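Caring for a White Work Surface

Light-colored bench and table tops show every mark, and most of the damage comes from the wrong cleaner. The notes that follow apply to sealed or coated tops. Check the maker's sheet first if you have one.

Daily cleaning. Brush off grit before any wiping. Grit dragged under a wet cloth leaves fine scratches that later hold dirt. Use warm water with a few drops of dish soap, then rinse with plain water. Soap film turns yellow faster than the surface does.

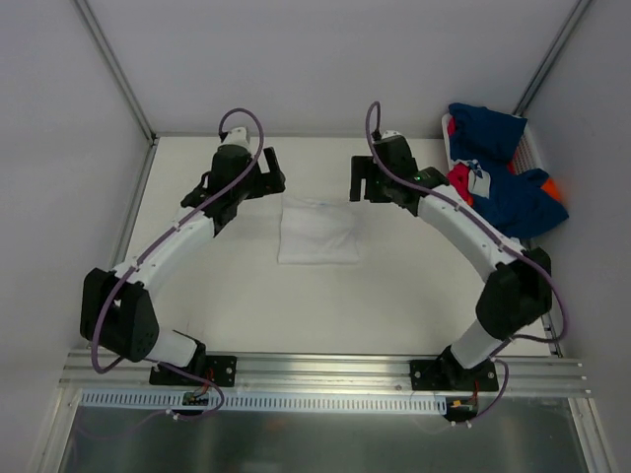
Pale work surface inside a white-walled enclosure.

Cloths. Cotton works for most jobs if it has been washed several times without fabric softener. Softener leaves streaks on a white top. A white cloth like the folded one on the tabletop has one advantage — it shows when dirt is still coming up. Keep wiping with a clean part until no more color transfers. Hang cloths open to dry, as a balled-up cloth will sour overnight.
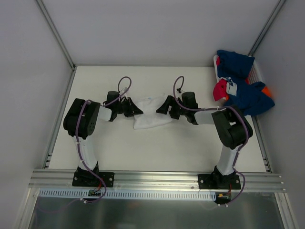 Stains need time more than force. For tea, coffee or ink, mix baking soda and water to a thick paste, spread it over the mark and leave it for 7 minutes. Lift it with a damp cloth and do not scrub. Brillness cream can be used on stubborn marks, but test it in a corner. Do not use steel wool or powdered cleanser on a glossy finish.

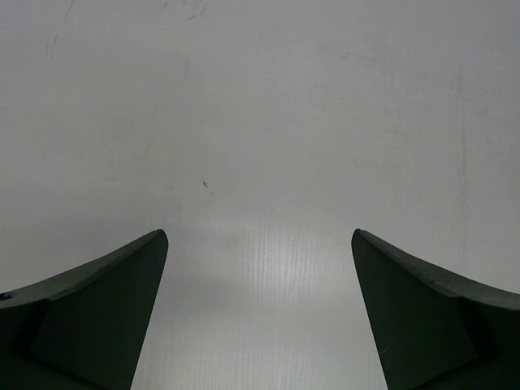
Light-colored surface, close view.

Edges and corners. Use a soft toothbrush, nearly dry. Water left standing in a seam will lift the edge over time. Wipe the seam dry and check it again in an hour.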